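川をさかのぼる船で、秋のイケニネへ
終点まで行かない旅のすすめ

パークゲート(Parkgate)の船着き場に着いたのは、朝の7時前でした。霧がまだ水の上に残っていて、対岸の倉庫は屋根だけが見えました。切符売り場の窓は閉まっていましたが、その横のベンチには、もう先に来た人たちが座っています。大きな荷物を持っている人は少なく、買い物かごの人、自転車を押してきた人、釣りざおを布で包んだ人がいました。観光の船というより、バスの停留所のようだと思いました。

私がこの川の船を知ったのは、ずいぶん前のことです。友人が古い時刻表をくれて、その裏に川の地図が印刷されていました。パークゲートから上流のプロスウッド(Proswood)まで、船は41キロを1日かけてのぼります。途中に停まる村は13。その名前を声に出して読んでいると、イケニネ(Ikenine)という音が一番きれいでした。理由はそれだけです。旅の行き先を音で決めるのは賢い方法ではないかもしれませんが、私はときどきそうします。

船は白と緑に塗られていて、思っていたよりも小さいです。客室は下の階にあり、木の長いすが向かい合わせに並んでいます。上の甲板は屋根が半分だけついています。10月の朝は風が冷たいので、ほとんどの人は下に入りました。私は最初の1時間だけ上でがまんしました。川が広いうちは景色があまり動きません。岸の畑、送電線、また畑。その退屈さが私は好きで、持ってきた本は結局一度も開きませんでした。

3つ目の村を過ぎるころから、川幅が急にせまくなります。両側に柳が増えて、枝が船の手すりにさわるところもあります。船員が「頭」とひとこと言うと、甲板の人がみんな同時に首を下げます。地元の人は言われる前に下げています。私は2回遅れて、帽子に葉がつきました。

船の中の食事について

船には食堂がありません。お湯の出る機械がひとつあり、紅茶と粉のスープだけは作れます。ですから、朝のうちにパークゲートの市場で何か買っておくことをすすめます。市場は船着き場から坂を上がったところで、6時には開いています。固いチーズを入れた丸いパンと、塩漬けのきゅうりがよく売れていました。きゅうりは袋に汁も入れてくれるので、かばんの中で立てておかなければなりません。私は立てておきませんでした。

それから、果物は上流の村で買ったほうが安いです。停船の間に、桟橋まで売りに来る人がいます。船が停まるのは4分ですから、小銭を手に持って待つのがよいでしょう。私が買ったのは黄色いすももで、紙の袋いっぱいで紅茶一杯より安い値段でした。
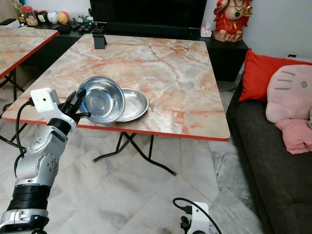
大理石模様の折りたたみテーブルと、ステンレスの器。

イケニネに降りる

イケニネで降りたのは私と、自転車の人だけでした。桟橋から村までは、まっすぐな並木道が続きます。木はくるみで、落ちた実を踏むと黒い汁が出ます。白い靴の人は道の真ん中を歩いてください。真ん中は石がしいてあり、実もだいたい端のほうへ転がっています。

村の中心には三角形の広場があります。四角い広場はどこの国でも見ますが、三角形は初めてでした。昔、ここで2本の街道が合わさって、残ったすき間がそのまま広場になったのだそうです。一番とがった角にパン屋、広い側に教会と郵便局があります。郵便局では切手のほかに、釣りの許可証と、なぜか手編みの靴下を売っています。靴下は厚くて少しちくちくします。夜の宿で、私はこの靴下にとても感謝しました。

宿は「パリジ」(Parisi)という名前の小さな旅館にしました。部屋は6つだけで、川に向いた部屋と、庭に向いた部屋があります。値段は同じです。川の部屋は朝の光がよく入り、庭の部屋は静かです。私は川の部屋を選びましたが、夜中にかえるが鳴くので、眠りの浅い人には庭をすすめます。秋でも鳴きます。暖かい晩だったからかもしれません。

夕食は7時から、希望する人だけです。午後3時までに入り口の黒板に自分の部屋の番号を書いておきます。この決まりを知らなくて、私は最初の晩、パン屋の残りのパンとすももを食べました。二日目はちゃんと書きました。出てきたのは川魚を酢と玉ねぎで煮たもので、冷たくして食べます。見た目は地味ですが、パンにのせると味がはっきりします。デザートの焼きりんごには、くるみがつまっていました。並木道のくるみかどうかは、聞くのを忘れました。 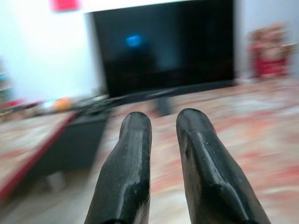

二日目は歩くことにしました。イケニネの裏の丘には、ぶどう畑の間を通る道があって、となりの村まで続いています。道しるべは石に黄色い線をひいただけのもので、草の高い季節には見つけにくいです。迷ったら川の見えるほうへ下れば、かならず船の道にもどれます。この土地の歩き方はとても簡単です。

丘の上には古い井戸と、屋根のある休み場所がありました。そこから見ると、川がどれほど曲がっているかよくわかります。船で1時間かかった二つの村が、丘の上からはすぐ近くに並んでいるのです。船は大きく回って進み、人は歩いて近道をする。昔の人は、荷物だけ船にのせて、自分は丘をこえて先に着いて待っていたといいます。私も同じことをしてみたくなりましたが、荷物を預ける勇気が出ませんでした。

ぶどうの収穫は9月に終わっていて、畑には葉だけが残っていました。赤くなる葉と黄色くなる葉があり、品種がちがうのだと思います。収穫の時期に来ればにぎやかでしょうが、宿は早くからいっぱいになるそうです。10月の後半になると船の数が減り、11月には上流の便が休みになります。私が訪ねたころが、静かで、しかもまだ不便ではない、ちょうどよいすき間でした。

となり村で昼を食べた食堂は、看板も献立表もありません。座ると、今日は豆か、麺か、と聞かれます。豆と答えました。豆のスープにはくんせいの肉と、名前のわからない緑の葉が入っていて、酸っぱい味がします。麺を選んだとなりの席の人の皿も、おいしそうに見えました。こういう店では、二人で行くほうが得です。
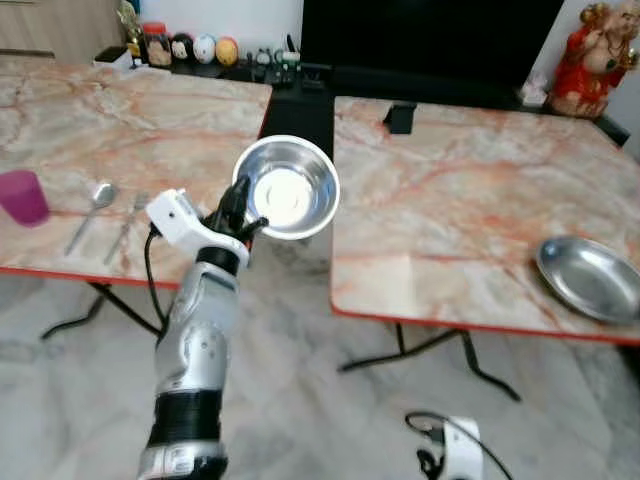

大理石模様の二つのテーブルと、内側を上に向けたステンレスのボウル。

プロスウッドまで行くかどうか

この川の旅を紹介する本は、たいてい終点のプロスウッドを大きくあつかいます。城のあとがあり、温泉があり、鉄道の駅もあります。たしかに便利な町です。帰りに列車を使えば、半日でパークゲートにもどることもできます。けれども私は今回、イケニネに4泊して、終点には行きませんでした。

二泊で帰るつもりだったのに延びたのは、特別な出来事があったからではありません。三日目は雨で、部屋で手紙を書き、郵便局まで出しに行っただけです。四日目は教会の塔に上がる予定でしたが、鍵を持っている人が市場に行っていて、上がれませんでした。かわりに桟橋に座り、船が着いて、出ていくのを見ました。降りた人より、降ろされた荷物のほうが多かったです。洗濯機がひとつ、ひよこの箱がいくつか、それから新聞の束。新聞はその場でひもが切られ、待っていた人たちが一部ずつ取って行きました。

温泉が好きな人、あるいは子どもといっしょの人には、プロスウッドまで行くことを反対しません。ただ、その場合も途中で一晩は降りてください。船は一日中乗っていると腰が痛くなりますし、切符は途中で降りても次の日にそのまま使えます。降りるときに船員に言えば、裏に判を押してくれます。判は村ごとに絵がちがって、イケニネのはくるみの枝でした。

旅のメモ

船は4月から10月まで毎日運航、パークゲート発は朝7時20分です。切符は船着き場の窓口か、船の中で買えます。カードは使えません。イケニネには銀行がなく、郵便局でお金をおろせるのは午前中だけです。旅館パリジの予約は電話のみで、昼の時間は出ないことがあります。丘の道を歩く人は、底のしっかりした靴と、水を一本。雨のあとは粘土がすべるので、井戸より先は次の日にしたほうがよいと思います。帰りの下り船はイケニネを13時ちょうどに出ます。桟橋には時計がありませんが、教会の鐘が一つ鳴ってから走っても、私は間に合いました。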